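Questions I Get All the Time About Mending and Altering Clothes

Updated November 2022

Do you take in work from people who don't live nearby?
Yes! Mail it to me at the Lirholm address on the contact page. Please wash things first (please), and put a note in the pocket saying what you want done. I send everything back folded in tissue, and I'll email you before I cut anything.

How long will it take?
A plain hem is usually back in the mail in 4 days. Zippers take longer, coats longer still, and June is hopeless. Everybody I have ever met gets married in June and they all want their pants taken up the week before. If you have a wedding coming, write to me in spring.

Can you fix jeans that have worn through between the legs?
Probably my favorite job, so yes. I put a soft patch on the inside and stitch back and forth over the thin spot with thread as close to the denim as I can get. You'll still see it if you go looking, but who's looking there? If the cloth around the hole has gone see-through, tell me, and I'll make the patch bigger.

Can I keep the original hem?
You can, and on jeans I think you should. I cut above the old hem, take out the extra, and sew the faded edge back on. It costs a little more than a plain hem.

Should I wash new jeans before you hem them?
Twice if you can stand it. Cotton shrinks, and I once hemmed a pair of my own straight from the store and wore them as floods for a whole winter.

What thread do you use?
Mostly Uvora, size 100, for everyday stuff. For topstitching I like the heavy gold one from Bastell. I have a drawer of old Jurić spools too, and I'm stingy with those.

My waist is a 26 now and my jeans are bigger. How far can you take them in?
A size or two is fine. Past that the back pockets start to creep toward each other and it looks silly. I'll tell you if I think you'd be happier with another pair.

How did you learn?
From Skarphéðinn Ásgeirsdóttir, who had the shop before me and let me unpick seams for most of 2000 before I got near a machine. I complained the whole time and I'm now very, very good at unpicking seams.

Do you do leather?
No, sorry. My machine hates it and so do I.

What should I do with clothes that are past saving?
Send them anyway if they're cotton or denim! Old shirts make great pocket linings, and I can always use more blue for patches. I can't take anything stretchy or fuzzy.

Do I need a special table for doing this at home?
Nope. Any big flat table will do, with a plain pale sheet over it so you can find your pins. 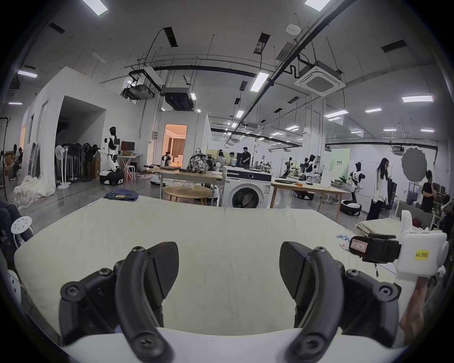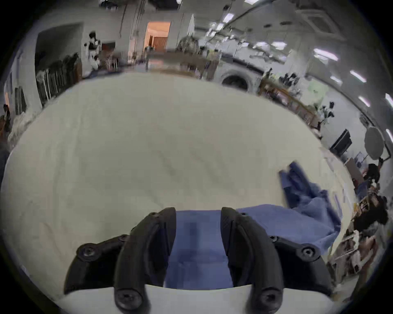
Blue cloth on a pale cover, in both photos.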